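Skastel Community Help
Home > Shared spaces > Drinks and water points

Where to put a water station in a small seating area?

Posted by tealbench_4 on 23 Feb 2026

We have a seating area on the ground floor of our building in Gultville, with an upholstered bench, a few chairs and one pedestal table. In January we started keeping drinking water out for people who wait there. There is no sink in the area, so the water comes from the kitchen down the corridor and somebody has to carry it.

At the moment everything stands on the one table. The cup goes on a round drip tray with a perforated top, so spills should go through the holes and not onto the wood.
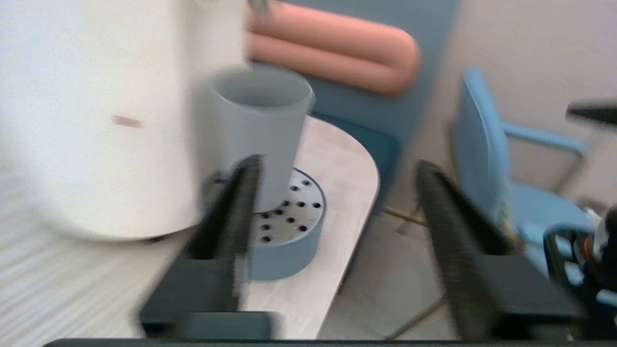 It does the job for small drips, but I have three things I would like to sort out before we buy anything else.

First, how often should the tray be emptied? It is shallow and you can't see the level without lifting the top. Second, is it better to leave a big glass container of water out all day, or fill it less and more often? Third, the table has a rounded end that people brush past on their way to the bench, and I don't know which end the tray should go.

The budget is small. I have looked at a Kioko tray and a Drutel one, and they seem much the same apart from the price.

2 answers

mopandbucket
Member, 43 posts

Empty it every day. Ours smelled after a weekend. Can't help with the brands, sorry.

corridor_kettle
Regular, 1,874 posts

We have had a similar set-up for a few years, so I will go through your points in order.

The tray. Lift the top off at the end of each day, tip the water out, wash both parts with washing-up liquid and dry them before they go back. If you are in a hard water area the holes will fur up in time. Soak the top in warm water with a little citric acid for 10 minutes, then rinse it well. Check first that the maker allows it for that finish.

The water. Fill it less and more often. A large glass container is heavy when full and awkward to carry down a corridor. We fill ours halfway in the morning and again after lunch. Whatever is left at night gets poured away, and the glass is washed and left upside down on a rack. Do not just top up yesterday's water.
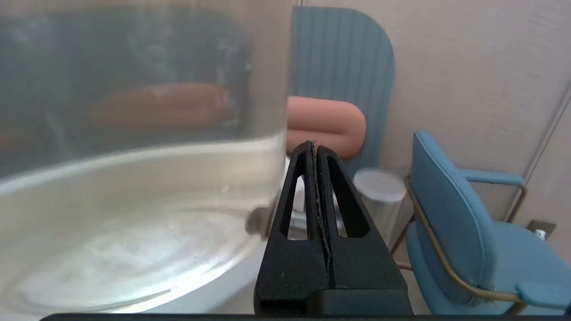 Position on the table

Keep the tray and anything tall away from the rounded end. Put them towards the far side, with a hand's width between the tray and the edge. Leave enough clear space next to it to set a second cup down, otherwise people will use the bench.

With a single pedestal, check for wobble too. Press down on the edge in several places with the table empty. If it moves, look at the fixing between the column and the base before you put water on it. It only takes a few minutes with the right key.

Under the table

Wipe round the base plate when you do the floor. Water that sits against a metal base can leave a mark, and bits of paper tend to get left behind the column.

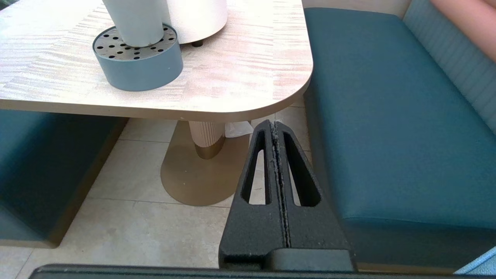
Pedestal table and bench, with the drip tray on top.

The bench is the other thing to watch. Put a dry cloth within reach and blot any spill on the fabric straight away. Rubbing pushes it into the seams.

I would keep the tray you have for now and spend the money on a second cloth and a smaller jug.

tealbench_4

Thanks both. I will move the tray tomorrow and try half fills for a couple of weeks. Does the citric acid need to be food grade, or is the descaling sort all right?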